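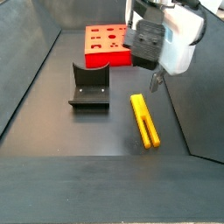

Purkby旧物店Fulik开设散件柜台 无主零件可登记认领

4/12/19 本地消息

位于Purkby旧市场北侧的二手用品店Fulik本周起开设散件柜台，专门接收和转让脱离了原套装的单个零件，包括玩具配件、家具五金、小家电附件和各类塑料件。居民可以把家里用不上又不知道属于哪件东西的零件送来登记，也可以来柜台查找自己缺的那一件。柜台设在店铺一楼靠里的位置，营业时间与店铺相同。

店主猜瓦·诺伊潘（Chaiwat Noiphan）介绍，店里收旧货多年，最难处理的一直是散件。整套的积木、整张的桌子有人买，缺了一块就卖不动，多出来的一块也没有去处。过去这些东西堆在后间的纸箱里，隔一段时间清一次，大部分当废料处理。今年二月店里盘点库存，把几只纸箱全部倒出来清理，登记下来的散件共335件。

“倒出来以后发现，有些零件其实是好的，没有裂，也没有变形，就是不知道该跟谁在一起。”诺伊潘说，“有一个顾客在旁边看我们整理，当场认出一个旋钮，说跟她家烤箱上掉的那个一样。她拿回去试，能用，第二天又来问还有没有脚垫。”

这件事之后，店里决定把散件单独拿出来做。首批上柜的是其中状况较好、有可能配得上的一部分，其余的仍在整理。

按照柜台目前的做法，每件东西送来后先放进一只深灰色的敞口料箱里检查。店员在料箱里看形状、看孔位、量尺寸，然后写标签。深色箱底对颜色鲜艳的小件比较好认，浅色桌面上容易看漏的小孔和缺口，在箱里也看得清楚一些。料箱左右两壁是斜的，圆形的小件不会滚到地上。检查完的零件装进带编号的透明袋，按“板类”“支架类”“条杆类”“旋钮类”“杂件”几个类别挂到柜台后面的挂板上。

负责登记的瓦拉蓬·本雅里（Waraporn Boonyarit）说，给散件写标签比想象中费时间，难处在于不能猜。她举了几件刚登记的东西：一块红色泡沫板，上面开了大大小小的孔，有长圆形的，有圆的，还有一个像方角U形的宽槽，看样子是配形状块用的，但形状块一个都没有；一个黑色的L形支架，立着的那块板上沿是凹下去的弧线，两头各有一个尖角，底板上有两个小圆孔；另有一个黄色的叉形塑料件，用途一时说不上来。

“以前我会写‘玩具板’‘书架托’，后来发现这样写会误导人。”本雅里说，“现在标签上先写颜色和形状，再写尺寸，最后留一行空着，谁知道是什么，谁来填。”

空着的这一行是柜台比较受欢迎的部分。顾客如果认出某件东西，可以在标签上写下名称和可能的来源，并留下姓名。店员核对后把标签换成正式的，原来的手写标签夹进登记簿。到目前为止，登记簿里已经有36件零件由顾客认出，其中20件找到了去处，有的配回了原来的套装，有的被拿去当替代件使用。

认出的零件里，五金类占多数。退休的家具安装工披集·蓬玛（Pichit Phromma）在柜台开放的第一天待了一个上午，把支架和连接件翻看了一遍。他说，看支架主要看孔，孔的大小和间距能说明它配什么螺丝，装在什么地方；其次看折弯的位置和受力的那一面有没有磨痕。对于形状特别的支架，他认为不要急着下结论。

“L形的东西太多了，托板子的是L形，挡书的是L形，固定柜子的也是L形。那个上边带弧口的黑支架，我看着像是要卡住或者托住一个圆的东西，但是我没有见过配套的另一半，不敢写上去。”蓬玛说。他在那张标签上只写了“待查”。

玩具类的情况不同。玩具的式样多，更换也快，同一种形状配对玩具，不同批次的块往往尺寸不一样，差一点就放不进去。本雅里说，泡沫材质的配件尤其麻烦，受压以后会变形，量出来的尺寸只能作参考，最可靠的办法是把手里的块带来试。为此柜台准备了一张小桌，顾客可以当场比对。带孩子来的家长请留意，桌上的散件有些体积很小，不适合年幼的孩子单独拿取。

家住Sukprasert街的加扎勒·塔莱比（Ghazal Talebi）带着一袋形状块前来比对。她家里有一套旧的配对玩具，底板在搬家时丢了，几个块一直收在抽屉里。她把块逐个对着红色泡沫板上的孔试了试，圆的那个大小接近，长条的偏厚，最后没有拿走。

“不是这一套，有点可惜。”塔莱比说，“不过我把袋子留在这里了，也登记了。放在我家抽屉里它们永远配不上，放在这里说不定哪天有人拿着底板来。”

她在柜台上另外找到了一个抽屉拉手，与家中梳妆台上缺的那个颜色稍有出入，她表示可以接受。

散件的转让价格由店里统一定。小件每件收10元，拿回去不合用的，在袋子和标签完好的情况下可以退回。送来散件的居民不收费，也不付钱，但可以用一件换一件，换取的零件须在同一类别之内。诺伊潘说，这样定是为了省去逐件估价的工夫，收入主要用来买袋子和标签纸，暂时没有指望它赚钱。

柜台有几类东西不接收：带电的部件，包括电源适配器和裸露的线头；装过药品或化学品的容器；有锋利断口的玻璃和金属件；以及明显发霉、发黏或有异味的物品。电池请投放到市场入口处的回收筒。送来的零件请先擦干净，店里没有清洗的条件。同一来源的几件东西最好装在一个袋子里一起送来，并尽量说明是在哪里找到的，例如从哪个房间的抽屉里、从哪件家具底下。本雅里说，这类信息看上去没有用，配对的时候常常能帮上忙。

对于完全无法辨认的散件，柜台会保留一段时间。店门口的橱窗里将轮流展示其中的几件，旁边放纸和笔，路过的人可以写下自己的判断。保留期满仍无人认领、也无人认出的，可回收的材料送往回收站，其余的由有需要的人自取。已经有做手工的居民来问过彩色塑料件，希望拿去做模型。

在旧市场经营修理铺Prusimier的巴塞·隆仁（Prasert Rungrueang）表示，愿意与散件柜台互通消息。他的铺子主要修理小家电和折叠家具，经常因为缺一个卡扣或者一只脚而修不下去。过去他会从报废的同类物品上拆，拆下来剩余的部分又没有地方放。

“顾客问我能不能修，我得先问有没有零件。”隆仁说，“现在隔几步路有一个地方可以去翻，至少多一个机会。我拆剩下的也可以拿过去，省得占地方。”

他建议柜台给卡扣和铰链单独设一个类别，并在标签上注明左右方向。诺伊潘说，这条意见已经采纳，分类挂板正在重新安排，新的一排会挂在旋钮类的下面。杂件一类目前东西最多，之后也会再拆分。

登记簿放在柜台左侧，可以随时翻阅。没有时间到店的居民，可以把要找的零件画在纸上，标出长、宽和孔的位置，投进店门口的信箱，店员看到后会对照登记簿查找，有相近的会通知本人来看。图画得不像没有关系，尺寸请尽量量准，有原物残片的可以一并附上。本雅里提醒，请不要只写“白色塑料的一小块”，这样的纸条已经收到好几张，没有办法查。

散件柜台位于Fulik一楼，从旧市场北门进入后右转即到。店前台阶较窄，送大箱散件的居民可以走侧门，按铃后有人来接。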